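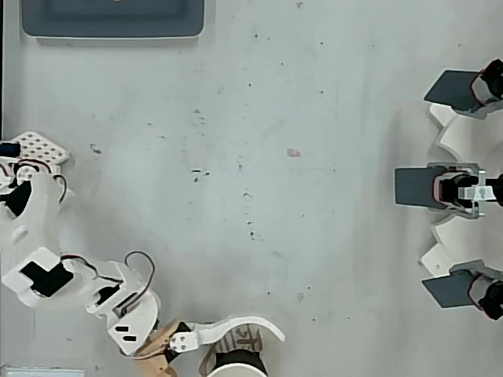
Servo leads are the first thing I check when one of our little arms starts twitching, and nine times out of ten I needn't look any further. On the white printed arm you can follow the red-and-black cable as it rises in a loose arc from the elbow and drops back down towards the wrist – that slack is what you're after. Pull it tight and the plug works its way out every time the joint bends.

Fixing it doesn't take long, so don't put it off!

Switch off at the supply first (please, not just in the software) and let the arm down gently with your hand. Bend the elbow as far as it goes each way and watch the lead. If it goes straight at either end, undo the clip nearest the shoulder and feed a bit more through. Then push both plugs home until they stop moving.

While you're in there, try the 4 screws on each servo horn. I nip mine up by hand, as printed parts strip horribly if you lean on them. I once ruined 2 links in an evening that way and had to wait for Arside to print me new ones.

Power up, run the joint slowly from end to end, and listen. A steady hum is fine. If it buzzes while holding still, the horn is probably a tooth out – take it off, centre the servo and refit it. I do the whole lot again every 900 cycles, and the leads get swapped at 3,000 whether they look tired or not.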